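Skavolora Hand-Held Gripper Stations – Planning and Budget Notes
Print this page | E-mail this page | Reading time: 2 minutes

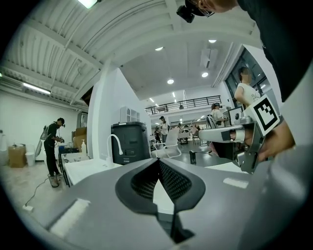 EQUIPMENT > DATA CAPTURE > HAND-HELD GRIPPERS

The Skavolora is supplied as a matched pair of hand-held grippers. Zovdale sells it by the station, one pair to each operator. Fiducial markers are a consumable and should be budgeted separately from the metalwork.

Floor space. Plan on 15 square metres per station. Operators in headsets work with their heads down and will not see a chair or a trailing cable, so keep walkways clear of both. An open-plan room with a sealed concrete floor is suitable. Stations can share a room with ordinary desks provided the bench run is kept separate.

Lighting. Specify 600 lux at bench height. Recessed ceiling lights and fluorescent tubes can be mixed, but glare on a marker will cost tracking. Tall windows need blinds – allow for these in the fit-out quote.

Power. Each station requires one grounded outlet within reach of the charging dock. Battery packs are quoted per operator, with a spare set for every second station.

Price. A marker and fastener kit is $1,171 per station per year. Grippers are priced on application. Orders of 5 stations or more include on-site setup and one day of operator training. Freight is extra.

Lead time. Grippers ship 15 working days after a purchase order is received. Replacement jaws are held in stock and leave the warehouse the next working day. The March price list applies until it is replaced.

Storage. Keep the shipping cartons. Returned units must travel in their original packaging, and the cartons stack flat on standard shelving.

Software. Recordings are managed in Ukis, licensed by the station. A site licence is cheaper above 5 stations.

Quotes: Angharad Sayce, equipment sales. Site planning and floor layouts: Bleddyn Meredith.

Print this page | E-mail this page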